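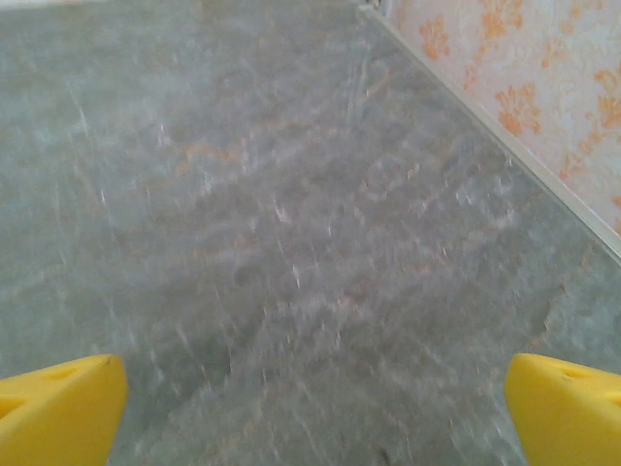 Every rental kitchen I have ever cooked in contained a surface that was pretending to be another surface. I've had countertops that hoped to be taken for granite and a floor that had once been told it looked like oak. My current place goes in for a gray marble pattern, streaked with white and crossed by a wandering vein of faint orange, and it runs right up to a wall papered in orange flowers. I have lived with the two of them for 18 months, and I've come to think the vein and the flowers are in cahoots. Somebody stood in a store with a scrap of one in hand, holding it up against the other, and decided that they went together. I'd like to shake that person's hand, and then I'd like to ask a few questions.

My position, which has cost me at least one dinner invitation, is that a busy pattern is the best thing you can put in a room where people eat.

The fashion runs the other way. My friend Mamta Vishwakarma redid her kitchen last December in a solid white from a company called Stuvik, which sells white in 33 versions and sent her a little fan of them to agonize over. She picked one. It's beautiful. It is also the most demanding thing in her house, and she has twins. A single toast crumb shows up on it like a body on a beach. I've watched her hold a conversation about her mother's knee surgery with her eyes locked on a coffee ring the whole time. I set my glass down over there the way you'd set down a sleeping baby.

At my place you could lose a teaspoon of ground pepper and not hear from it again until spring. Fake marble comes pre-speckled. Is that fleck part of the design, or is it from Friday's lentils? I can find out by scratching at it with a fingernail, or I can go sit down, and I know which one I usually do. People call this hiding dirt, as though the dirt and I had a plan. I do wipe the thing. I just don't get graded on it every time the sun comes in.

Ramesh Maurya, who hung wallpaper for a living until his shoulders quit, has a less flattering theory. He says pattern was always for covering up bad walls. A plain painted wall shows every bump, and a big floral gives the eye something else to do, so the worse the plaster, the bigger the flowers. Mine are pretty big. I've decided not to look into it.

The serious objection is honesty. Sushil Kaushik, a man who owns a book about concrete, tells me a material should look like what it is. Fine, but what would that mean on my budget? The real stone he recommended was priced at $370 for a piece I could have carried home under one arm. And real marble, as far as I can tell, spends its life being protected from lemons. Mine has met many lemons.

I will grant the other side one thing. The pattern is hard on small objects. I've patted around for an earring back like a man looking for his glasses, and a dropped pill is a whole morning. Mamta would have found it from the hallway.

She's having people over again next week, and I've been asked to bring something that isn't beets.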